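Chapter 4
Reading the Short Story: Who Is Telling It?

Every story reaches the reader through a teller. Before you can say much about what a story means, you need to know who is speaking, how much that speaker knows, and how far the speaker can be trusted.
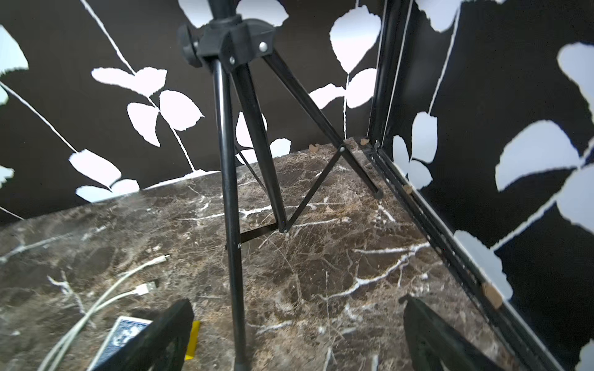
These questions belong to the study of point of view. In Chapter 3 you looked at plot, the order in which events are given to the reader. Point of view decides which of those events the reader gets to hear about at all. A change in teller can turn the same events into a different story.

Take a simple case. A ferry leaves the town of Vellier in October with 46 passengers and comes back the next morning with 45. Told by the captain, this may be a story about duty and blame. Told by a child on board, it may be a story about a kind stranger who gave away his coat. Told by the missing man, it may be a story about getting free. The count of passengers stays the same in all three.

First person

A first-person narrator says "I" and takes some part in the events. The part may be large or small. In the practice story "The Salt Road to Oltska," printed at the end of this chapter, the narrator is a clerk who spends most of his time watching his employer. He reports what he sees and hears, and he guesses at the rest. Read his guesses with care. He is wrong about the letter, and a careful reader can tell this well before he does.

A first-person narrator who gives the reader a false or incomplete account is called unreliable. Such a narrator may be lying, but many are only young, proud, frightened, or in love. Look for places where the facts in the story do not fit the narrator's explanation of them.

Third person

A third-person narrator stands outside the events and refers to all the characters as "he," "she," or "they." When this narrator can enter the mind of any character, the point of view is called omniscient. When the narrator stays close to one character and knows only what that character knows, it is called limited. Most of the stories in this book are limited — the term will come up often.

Some stories use an objective narrator, who reports speech and action and enters no one's mind. "Dinner at Grilleck" is written this way. It runs to eight pages, nearly all of it talk, and the reader must work out from the talk alone why the older sister will not sit down.

Narrator and author

Do not confuse the narrator with the author. A writer who served in a war may create a narrator who shares the writer's rank, hometown, and even name, and that narrator is still a made-up person. In your papers, write "the narrator believes" unless you are discussing something the author said outside the story.

Before you read

Write a paragraph of about 300 words describing an argument you have seen but did not take part in. Use the first person. Then write it again from inside the mind of one of the people arguing. Keep both versions. You will need them for the exercise on distance that follows "The Tudose House."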